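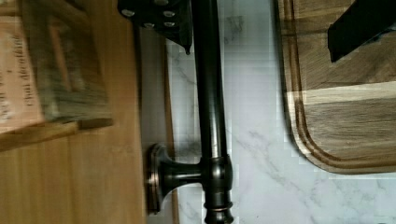
Marit Oldroyd
Technical officer, building services, Feludik Housing

Speaker notes: Moisture in small flats, first heating season
Version of December 2024. Slide numbers follow the shortened deck.

Slide 1. Opening

Say what the talk covers: indoor humidity in the Skarau blocks, how it was logged, what we changed in the fan settings. Heat loss is a separate talk. Mould treatment is left out as well, and questions on it should go to the repairs desk.

The Skarau blocks have 127 flats, nearly all with one bedroom and an open kitchen. Solid external walls, insulated on the inside. Windows replaced before we took over the blocks. Trickle vents fitted, often found shut.

Slide 2. Terms

Relative humidity is the amount of water vapour in the air compared with the most it could hold at that temperature. Warm the air and the figure drops, with no water removed. Repeat this once. Half the arguments on site come from comparing a reading in a warm kitchen with one in a cold bedroom.

Dew point is the more useful number for condensation. If a surface is colder than the dew point of the air next to it, water will form there. Glass first, then window reveals, then the corner behind the wardrobe. Metal fittings on an outside wall can be cold enough too, and dark finishes show the water marks.

Slide 3. Sources

Cooking, washing, drying clothes, breathing. Drying clothes indoors is the largest single source in most of these flats and the one the fan in the kitchen does least about.

Cooking gives short peaks. Boiling without a lid gives the tallest. A small oven on the worktop gives a much lower peak than a pan of pasta, but it is often used away from the hob and out of reach of the hood. Show the two curves, wait, then move on. Do not read out the axis values.

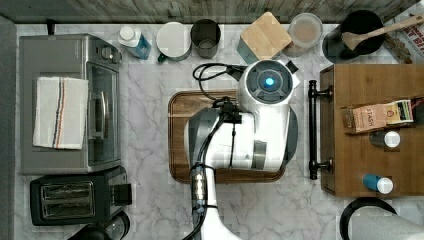

Slide 4. Logging method

Loggers from Wikico, one in the kitchen and one in the bedroom of each test flat, so 2 per flat. Reading interval set to 9 minutes. That is short enough to catch a cooking peak and long enough for the battery to last the season.

Mounting height was the same throughout: level with the light switch, on an inside wall, away from radiators and direct sun. Loggers placed on top of a fridge were moved and their earlier data thrown out.

Before going out, all loggers were left together in a closed box for a day and compared. Any unit that disagreed with the rest was sent back. If asked about calibration, say plainly that this was a comparison between units and not a calibration against a reference.

Slide 5. Fan settings

As found, the extract fans ran only with the light switch and stopped at once. We set them to run continuously on low, with a boost above the set point. The first set point was 50 per cent, which was too low. Fans boosted through mild, damp nights when the outside air was already wet, and tenants switched them off at the isolator. The set point was raised in February and the isolator complaints went down.

The controller can work from the rate of rise instead of a fixed value. Tried in the Fu building only. It catches a shower well and slow cooking badly.

Slide 6. Air paths

An extract fan moves little air if nothing can come in. Check the gap under each internal door; new carpet often closes it. Check the trickle vents for paint. Hold a strip of tissue at the grille as a rough test, then use the flow hood for the figure that goes in the report.

Skip this slide if running late, but leave the door gap drawing up during questions.

Slide 7. Next season

Same loggers, same positions. Add surface temperature at the window reveal. Handout has the inspection form and the wiring note for the boost input. Questions.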